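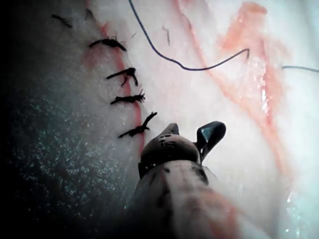
Knots That Hold: Tail Length, Spacing and Thread Choice in Simple Interrupted Stitches

Final project report, Introduction to Surgical Skills
Rellport College, Chaimongkol Teaching Lab
Project partner: Hryhorii Ostapchuk

Why we picked this

Before this course I thought of stitching a wound as one thing you either could or couldn't do. Then in the second lab session we were shown the simple interrupted stitch, and I was hooked! Every stitch is its own little project. You go in on one side, come out on the other, tie it, cut it, and move down the line. If one fails, the ones next to it are still there doing their job. A running stitch is faster, but it depends on a single length of thread, and if that thread gives way you can lose a lot of the closure.

Hryhorii and I both noticed that our early rows looked fine from across the bench and much less fine up close. Some stitches sat square across the cut, some leaned. Some had tails you could have braided. We wanted to know which of those differences mattered for how well the cut stayed closed, and which ones only looked messy. That became the project.

What we asked

Does the length of the cut tails change how often a knot loosens?
Does uneven spacing leave gaps in the closure?
Is the black thread from the Demeo practice kit easier to tie securely than the blue one?

Materials

We used fresh animal tissue prepared by the lab, trimmed and pinned flat on foam boards. We had practiced on silicone pads first, and the change is a big one. A pad grips the needle and more or less stays where you put it. Tissue slides, stretches and gets slippery, and it tears if you pull at a bad angle. It also has to be kept moist. We went over the surface with saline between stitches, which kept the edges soft but made the thread harder to handle.

The two threads both came out of the Demeo kit. The black one is soft and lies down where you lay it. The blue one is springy and remembers the shape it had in the packet, so it likes to loop up and wander across your work while you are trying to see something. We used the same needle holders, forceps and scissors throughout, along with a ruler, a fine marker and a desk lamp. The lamp ended up mattering more than I would have guessed (see the problems section).

Method

We made 16 straight or gently curved cuts and closed every one with simple interrupted stitches. Across all of the cuts we scored 65 stitches. Cuts were different lengths, so they did not all get the same number. We split the work evenly between the 2 of us and swapped thread color partway through each session, so that neither thread got all of our tired stitches.

The steps for each stitch were:

Lift the near edge lightly with the forceps, without squeezing.
Enter with the needle straight up and down to the surface and follow its curve.
Come out in the cut, check the depth, then take the matching bite on the far side.
Pull through until a short end is left.
Tie a surgeon's knot, then single throws in alternating directions.
Move the knot to one side of the cut.
Trim both tails.

For the tail test we trimmed some stitches short and left others long, and wrote down which was which before doing any pulling. For spacing, we marked the entry points on half of the cuts with the fine marker and did the other half by eye.

After a row was finished we scored it on the Suronov sheet, which our instructor uses for the practical. It looks at four things: whether the edges meet, whether the knot is flat, whether the spacing is even and whether the tissue has been pinched. Then we did a tug test. One of us held the board while the other pulled the tissue gently from both sides and watched the line for gaps and slipping. The person pulling was never the person who had tied that row.

Results

Tail length

This was our clearest result. The stitches with very short tails were the ones that slipped. When there is almost nothing beyond the knot, the last throw has no spare thread to give up, and a gentle tug is enough to let it roll open. Stitches with longer tails held, even when the tails looked untidy. On the black thread the cut ends fray and stick out in all directions, and a finished row starts to look like a line of small bugs walking down the tissue. I have grown fond of this look!

Long tails have their own trouble. They flop over onto the next stitch site, and more than once I caught the end of the previous stitch in the knot I was tying. The middle length we settled on was long enough to grab with forceps when it was time to take the stitch out, and short enough that it didn't reach its neighbor.

Spacing

Marked rows were more even, no surprise. What did surprise us was where the by-eye rows went wrong. We both bunched our stitches together toward the end of a cut. Hryhorii thinks it is because your hand is warmed up by then and you stop moving the board. I think we were just getting excited about finishing. Either way, the wider gaps at the start were where the edges came apart in the tug test.

Curved cuts were harder than straight ones. On a curve you have to keep turning your wrist so that each stitch crosses the line at a right angle. If you don't turn, the stitches start to lean, and a leaning stitch pulls the two edges in slightly different directions, so one side rides up. We redid our marking plan after seeing that and put the pairs of dots opposite each other across the cut, not just along one side of it.

Thread

Black won for both of us. It bends easily, the first throw stays put while you set up the second, and it stands out well against pale tissue. The blue thread slid through the tissue more smoothly, and I liked that part a lot, but it needed an extra throw to feel safe. Our low scores for knot flatness came mostly from blue stitches. If we had been scoring only how nice it feels to pull the thread through, blue would have taken it easily.

Pinching

We hadn't planned to write much on this, but it turned into my favorite thing we learned. Both of us tied too tight at the start. It feels right to pull a knot down hard, as if tighter must be stronger. On tissue, a stitch that is too tight makes the surface pucker and the edges fold in under it, and then they don't meet where they need to. The note I wrote on the inside cover of my lab book says "approximate, don't strangulate" – a phrase every instructor seems to know, and now I do too.

Problems

Shadow. With the desk lamp on one side, the other side of the board fell into the dark, and our knots on that side got worse. Moving the lamp straight overhead helped until we leaned in and blocked it with our own heads. In the end we turned the board after every couple of stitches.

Drying. On our second afternoon we took a long break and forgot to cover a board. The edges had stiffened when we came back and the needle dragged. We threw out that board and didn't score it.

Scoring. The Suronov sheet asks for a judgment on each item, and the two of us did not always agree on what counts as flat. We talked through every stitch where we differed and used the lower score. A third scorer who hadn't tied any of the rows would have been better.

Practice effect. We got better as we went, and the later rows have an advantage over the early ones no matter what thread or spacing was used. Swapping colors inside each session takes care of part of that, but not all of it.

What we would change

I would love to run this again with one question at a time. We changed tail length, marking and thread all in the same set of cuts, and with 65 stitches split that many ways, some of the groups got small. I'd keep the tug test but hang a fixed weight from the tissue edge in place of pulling by hand, so the force is the same every time. Hryhorii wants to add the vertical mattress stitch, which puts a deep bite and a shallow bite in the same stitch and should deal with the edges folding in.

We would also start on tissue sooner. The pads are great for learning the order of the throws, and I would never skip them, but after 2 sessions on them we had picked up habits that tissue doesn't forgive, the hard pull being the main one.

Division of work

Hryhorii prepared the boards, made the cuts and kept the score sheets in order. I did the marking and the thread log and wrote this report. We both stitched, and we both did tug tests on each other's rows. Our boards from October were disposed of through the lab, and the score sheets and thread log are in the course binder on the shelf by the sink.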